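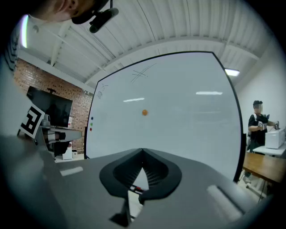
Whiteboard tips picked up at the Vanatero open day in June, where I went for the robots and came home with opinions about stains.

- Dry cloth first, spray second. Old marker ghosts may need 2 passes.
- Park your magnets down one edge, so there's still a board left to write on.

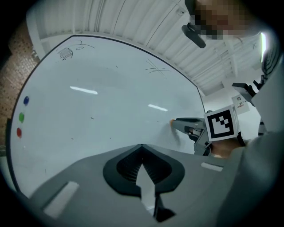 *Gripper at the board, Vanatero open day.*

- Go easy on the pressure. I scrub like I'm sanding a deck, and my board at home shows it.
- Keep the markers in one tray. Mine live in 13 drawers.
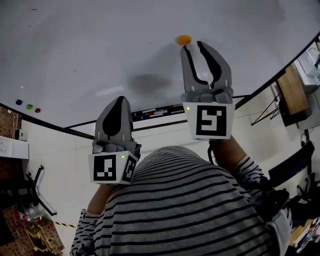
## Before you go

Parking at Cusholm fills early. The demo runs 55 minutes and the coffee is best left alone.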